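Tukport Rod & Gun Club forum > Clays and Shotguns > Lens color for overcast sporting clays?

jemside_trap
Shooting the June two-day at Jemside again this year. The last four stations sit down in the hollow with hemlocks behind them, and by late afternoon I lose the orange targets until they are halfway across. I have been using a medium bronze lens for everything. Prescription, so I can't just buy a handful and try them all. What are people wearing down there?

29inch
Light purple. It knocks the green back and the orange stands out. Bronze is too dark for the hollow after 4 p.m.

S_Zaidi
I'd go the other way. I tried purple for a full season and my scores in the trees didn't move. Pale yellow for low light, bronze for the open fields, done. Purple looks great when you hold it up in the shop and then you get out there and everything is dim.

29inch
Depends how dark a purple you bought. The light one passes a lot more light than the one most shops stock.

S_Zaidi
Mine was the light one.

Koivisto_A
Before you spend money on tint, check where the optical center of your prescription is. When you mount a shotgun your head comes down and forward and you look through the upper inside corner of the lens. Ordinary glasses are centered for looking straight ahead. I had mine redone at Partanen with the center moved up and in for my right eye, and that helped more than any color did. They had me bring the gun stock in, cased, no barrel, and mount it while they marked the lens.

jemside_trap
Did not know they did that. What did it run you?

Koivisto_A
$201 for the pair of lenses, frame was mine already. Took over two weeks. Ask for Elsa Heiskanen, she shoots skeet and understood what I was asking for.

Since we're on the subject of Jemside, the flowers for the awards table are settled, Hanne asked me to pass that on. Blue this time. 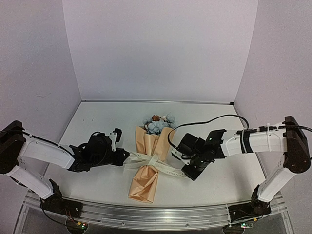
Awards table bouquet, dusty blue

S_Zaidi
Nice. Now about those lenses. I don't agree that centering matters for everybody. If your prescription is weak you will never notice it. Mine is under one diopter and I shoot the same in my driving glasses.

Koivisto_A
Fair. Mine is a lot stronger than that.

jlu_20ga
Has anyone used the Tadum frames? The bridge adjusts up and down so you can raise the whole lens. I have a pair and the height is good, but the nose pads slide when I sweat.

29inch
Had them, sold them. Same trouble with the pads. Get the softer pads from Partanen – they fit with a little trimming.

jemside_trap
My prescription is fairly strong, so I'll call Partanen tomorrow about the centering and ask to look through the light purple and the yellow while I'm there. If I can only afford one set before the shoot it will probably be the yellow.

29inch
You'll be back for the purple.

S_Zaidi
Take both outside before you pay. The shop lights tell you nothing about the hollow.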